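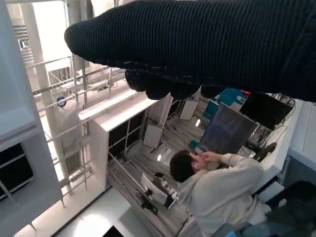
Can a machine do the household chores or the shop-floor chores by itself today?

A few of them, when the place is prepared and a person is near. Wiping a flat bench, carrying a tray, putting boxes of one size on a shelf: these are possible now. Folding mixed laundry or tidying a kitchen it has never met is still too difficult for any machine that we would agree to sell.

Rultik Stirkus two-arm unit, with gloved hand

The Stirkus is our mobile unit for light repeated work in workshops, stockrooms and larger homes. It has two arms, two five-finger hands and a small camera at each wrist. The hands are sold with the Fladarent knit glove, which gives a better grip on smooth plastic and protects the finger joints from dust. One spare pair is in the box.

What it does well

Moving parts between benches, up to 5 kg with both arms. Emptying and filling crates, if the crates stay in the marked zone. Wiping tables and counters. Opening doors with a lever handle. Our test customers use it mostly in the evening, after the people have finished, and they check the result in the morning.

What it does with help

Sorting small hardware, loading a dishwasher, hanging shirts on hangers. For these tasks the operator sits at a desk with a monitor and confirms the difficult steps. One operator can follow two units, but we advise one unit during the first month.

What it does not do

It doesn't climb stairs. It doesn't cook, iron, or handle knives and glass. Please don't order it for the care of children or of sick persons, it is not approved for this and we will refuse the order.

Teaching a new task

A new task must be shown to the unit many times. For simple pick and place we recommend 100 demonstrations, for cloth 2000, and also then the result with cloth depends much on the fabric. The Zheng teaching software is included for the first year. Afterwards it is paid each year, and the tasks you have already taught remain on the unit.

Technical data

Working time on one charge: 5 hours
Charging time: 2 hours
Reach of each arm: 600 mm
Hands: five fingers, exchangeable
Glove: Fladarent knit, black, hand wash only
Noise: comparable with a desk fan
Connection: cable or wireless

Delivery and rental

New orders are delivered from February. The unit comes on a pallet and needs two persons for unpacking. Rental is possible from three months, with training of one day at your place. Spare gloves are sold in packs of four pairs. Please do not use gardening gloves or rubber gloves in their place, the fingers become too thick and the hand will report a fault.

If you are not sure whether your chore is suitable, write to Siobhán Costello in our sales office. Send a short video of a person doing the work at normal speed, and also the weight of the heaviest item. She will answer also when the answer is that you should wait for a later model.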